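3.2 Handling of cloths in shared work areas

The second part of the study looked at what happens to cleaning cloths between uses. In the open-plan offices we visited, cloths were seldom folded. Most were picked up, used on a desk or a shelf, and put down again wherever the person had stopped.

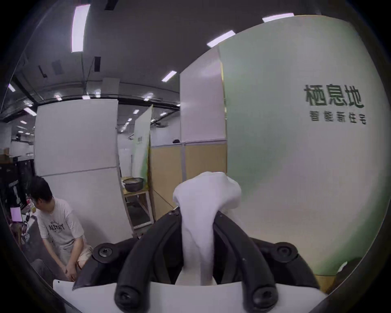 Figure 3. A crumpled white cloth, bunched at the top and hanging in a narrow twist, in a work area with partition panels.

We sorted each resting cloth into one of three states: flat, folded or bunched. A cloth was recorded as bunched when no straight edge longer than a hand's width could be seen. Over the survey period we logged 200 cloths at seven sites, and bunched was the most common state at every site except Moodley, where cloths were hung on a rail by the sink.

Sorting was done by two of the authors working apart. Where they disagreed – mostly over cloths that had been folded once and then dropped – Yolandi Cele made the final call. Twisted cloths were first given a class of their own, but the two sorters could not separate them reliably from bunched ones, and the classes were merged in March.

Desk areas with many small items had more bunched cloths than clear desks did. Hòa Lại suggests that people there wipe around objects with the cloth gathered in one hand and have little free surface to spread it on afterward. We did not test this directly. Storage of clean cloths is covered in Section 3.3.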